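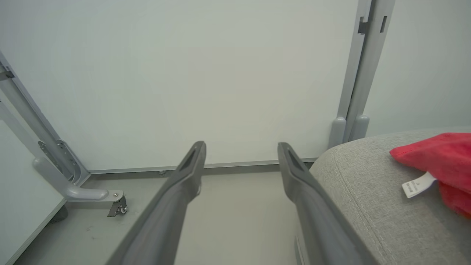
White panel, lower rail and upright at the corner.

February 24, 2024

Readers of this blog will recall that the partitioned area at the back of the Floltcombe unit has been under review since the lease was renewed. The purpose of the present entry is to record the condition of the panels, the metalwork and the floor, and to set out the maintenance routine that I have adopted for them. Several readers with similar systems have written to ask for it.

The partition was supplied secondhand by Lerkitz, a dealer in used office and exhibition fittings. It came as a stack of white panels, a bundle of gray uprights and rails, and one box of fasteners. The purchase included 34 panels, of which all but three were accepted. The remainder had damaged corners and were returned. No assembly instructions were provided, and the order of work had to be established by trial.

Panels

The panels are smooth and carry no fixtures. This was a deliberate decision. The previous tenant had attached hooks, a notice rail and a clock bracket to the old walls, and the repairs took up the greater part of a weekend. It is now the rule of the unit that nothing is screwed, taped or pinned to a panel. Notices are placed on the freestanding board by the entrance.

I should note that the white has a faint gray-green cast in certain light. My brother-in-law considers this a defect. I have compared it with the spare panel kept in storage, found the same tint there, and regard the matter as closed.

Cleaning is carried out with a damp cloth and a small amount of dish soap, working from the top down, followed by a dry cloth. Abrasive pads are not to be used. I tried one in May of last year on a panel near the sink, and the dull patch remains visible from the doorway in the late afternoon.

Rails and fasteners

A thin metal rail runs along the foot of each panel and meets the floor. It collects dust along its upper edge more quickly than any other part of the system. A dry paintbrush, 50 millimeters wide, has proved more effective than the vacuum attachment I purchased for the purpose.

The screws in the rail are small and easily overlooked. They should be checked by hand with a short screwdriver and brought to a snug fit only. The box from Lerkitz contained a mixture of lengths, and a screw that is slightly too long will feel tight before the rail is held. Spares are kept in the labeled jar on the second shelf. Anyone who takes the last one is asked to write it on the list.

Uprights

The uprights have small rectangular slots in the face. On the one at the corner, two of these are near the top, and one has a hook-like notch. I have left them open. Revex sells a plastic cover strip intended for slotted metalwork, and I ordered a single length to test the fit. It was too wide and has been put to use in the garage.

Where an upright stands at a corner, the neighboring wall should be checked for alignment before anything is tightened. The rounded gray feet at the base must sit flat. A folded piece of card under one foot is acceptable as a temporary measure, but it should be dated in pencil so that it does not become permanent. I found one such card in the storage bay with no date at all, and I am obliged to conclude that it was mine.

Floor

The floor is pale gray with a light speckle, which conceals crumbs very well and dark marks very poorly. There are faint scuffs and some small dark marks at the foot of the panel. A soft white eraser removes most marks of this kind, and those that remain after a second attempt are left alone. The Nguyen-Tran household, who rent the adjoining unit, recommend a paste of baking soda and water. I have not yet tried it and would welcome reports from readers who have.

Schedule

Rails are brushed every 7 days. Panels are wiped monthly, or sooner if there are fingerprints. Screws and feet are checked at the start of each season, and the next check will include the storage bay, which was omitted last time owing to the bicycles.

Comments are open below. Questions concerning the price of the panels should be sent by email.

Thaddeus Kowalczyk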